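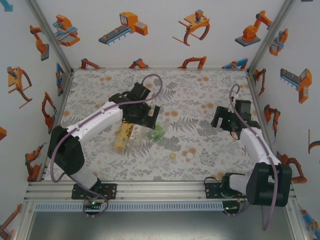 Fern fabric with small peach blossoms, off-white ground

Will this fabric shrink if I wash it at 30 before sewing curtains?
munshi_k

If it's cotton, yes, a bit. Wash it first and buy extra.
Stiklow

Curtain linings shrink too, so wash both before you cut anything.
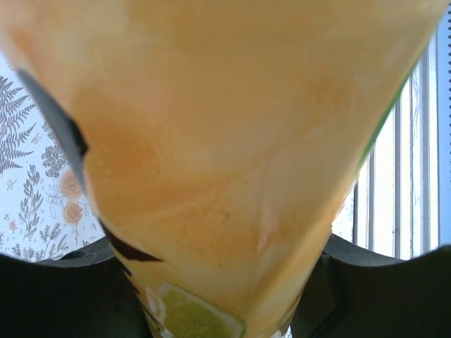

Thread colour matters more than people think. I'd match the blossoms. The pale orange of the cup with the lime slice on it is close to what I'd buy. Leave 6 inches for the hem.
Cletitix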